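Hornora parts sorting – progress report for Clernance, December 2024

Hi all, and thanks for being patient with me on this one. I know the last update was thin. I've got plenty to tell you now, so get a coffee first.

Quick recap for anyone who joined after the spring: your grant pays for us to sort, check and lay out the old Hornora construction kits so they can go back out on loan to schools. We inherited 2,014 loose pieces from the Skastelgate store, all mixed together in crates, and the job is to turn them back into sets a class can use. As of this week 1,524 are sorted and logged. I'd hoped to be further along (you'll remember my very cheerful forecast!), but the small rods ate up a lot of hours.

The layout sheets are where I've put most of my energy. Each set gets a white sheet, and the blue parts and the thin white plates go out on it in a fixed arrangement before anything is boxed. If there's a gap on the sheet, there's a gap in the set, and you see it right away.

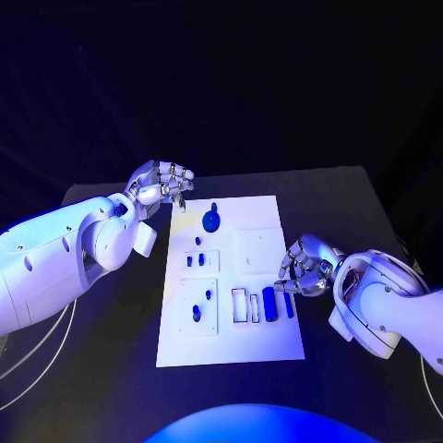
I went back and forth on the order things should go down in. At first I had the plates last, and that was a pain, with pieces getting shuffled aside to make room for them. Now the plates go first, then the bigger blue parts, then rods and whatever is left. It's quicker and my notes make more sense to other people. I've rewritten the instruction card to match and I'll send it along with the budget sheet.

We also changed the table. The old one was pale, and white plates on a pale top were hopeless – I kept finding them with my elbow. The dark gray top is so much better, and with black behind it you can tell at a glance if something has wandered off.

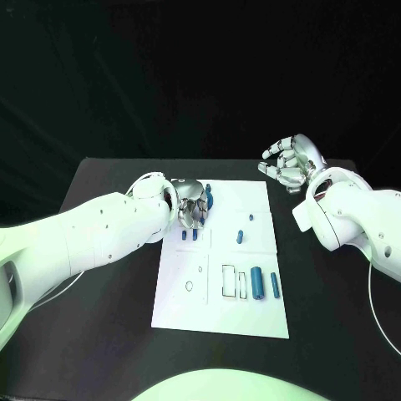 Cylinders have been their own little project. They came out of the crates in more lengths than the original Fabbri parts list allows for, so I've been comparing them against the list and pulling the odd ones into a separate tray. On the sheet some are placed standing up, like the blue one in the metal hand near the top edge of the paper, and the end spots have turned out to be the easiest to check. I'd like to keep that for every set if you're all okay with it. The odd lengths I'm holding on to for now, and I'd welcome a decision on whether they get boxed as spares.

Money-wise we're fine. The trays came in under what I'd set aside, and I've moved the difference over to labels and new boxes. The boxes from the first supplier had lids that popped open if you so much as looked at them, so those went back and the refund has cleared.

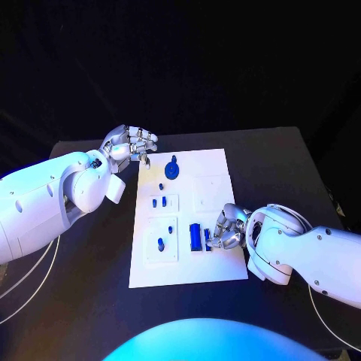
What's left is mostly checking. There are 1,041 pieces that have been through both the sorting and the second look, and I want the rest of the sorted ones to get there before we box anything more. After that come the unsorted crates, which I suspect are heavy on plates.

I have 2 things I need from you. One is a yes or no on the spares. The other is whether the spring loans can start with part of the collection or if you'd prefer to wait for all of it – I'm leaning toward starting small, and two of the schools have already asked. The label wording is still in draft, so shout if you want your name bigger.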